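Hamden Rugby: Promotion Play-off FAQ

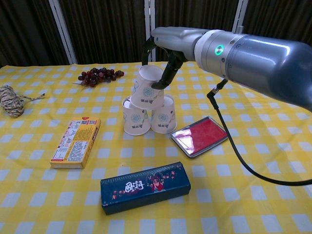 Arruda

Is Hamden really going up?
I'd wait. They sit 4th, and the play-offs in December have been kind to Padar for years.

But they've won five in a row?
They have, four of them at home against sides with little to play for. The lineout still goes missing after halftime.

How does the bonus point work?
Score four tries, or lose by seven or less. Hamden fans talk as if it's guaranteed. Check the away results.

Will the new ground help?
So the club says. Flernisora Park holds over 4,000 – I have yet to see it half full.

Can I buy tickets at the gate?
Yes, cash or card. Gates open an hour before kickoff.

What if the field is frozen?
The game moves back a week and your ticket stays good. Refunds are promised too, but keep the stub.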